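Home Forums Kit Reviews Classifieds Rules Log in
Search this forum Go

Stirnusix two-arm bench kit from Mastano — worth 2925?

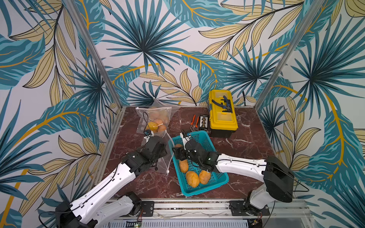

sprocket_hen
Bought the pair with my own money in September, so no favours owed. 2925 for both arms, the rail brackets and a bag of screws that were very nearly the right screws. Assembly took 12 evenings. The manual says one, and I'd like to meet whoever managed it.

Verdict after a month of groceries: potatoes are fine. It'll pick spuds all afternoon without complaint. Thin plastic bags are another matter, and I've been made to look a fool by the edge of one more times than I'll admit to here.

oldbadger
You could have had the Brokia for 3000 and skipped the 12 evenings. Mine came built. I plugged it in and went for a curry.

sprocket_hen
And how does the Brokia get on with bags?

oldbadger
I don't ask it to do bags.

Elīna Laur
I've used both at work and I'd still take the Stirnusix. When a servo goes you swap it on the bench with a screwdriver. The Brokia goes back in its box and you wait. Cable routing on the Mastano kit is dreadful though, tie everything down before you let both arms move together.

mulch
Does the left arm droop for anyone else if you leave it holding something? Mine looks like it's had bad news. On firmware 421.

sprocket_hen
Same on 421. Rolled back and it perked up.

oldbadger
So that's 2925 plus a firmware hobby.

Elīna Laur
Vītola sell softer fingertips that fit, by the way. Better on fruit, worse on anything with a handle. I wouldn't bother if you mostly do tools.

mulch
Ordered some. Nice wallpaper, hen.

sprocket_hen
Thank you. Cost me more thought than the arms did. Will report back on bags once I've tried it with the slower grip setting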